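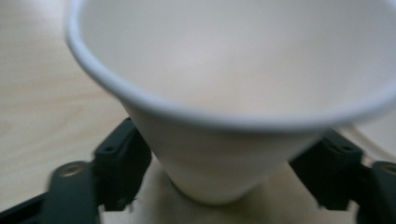
Colin Birkett says soft pads are the only way to go with paper cups, and that hard fingers will crush one sooner or later. Fair enough! But I tried both kinds, 100 grips each, and the hard ones did better than I expected -- as long as you close them slowly.

Grip low, where the cup tapers. Up by the rim, the Zenden fingers slid off 12 times and the Forkgate pair only 8, so I'd pick the Forkgates for kitchen stuff.

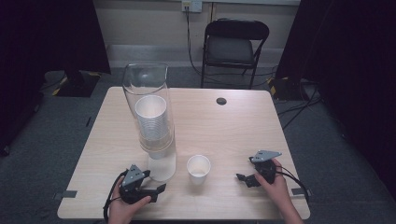
Nested cups are the real test. Steady the stack with one gripper and lift with the other, straight up, no twisting. Two cups stuck together? Squeeze a little, let go, try again. I love this part -- small changes in finger angle make a huge difference.

Contact: Pevitetti Workshop Tips, Box 1543 | Back to top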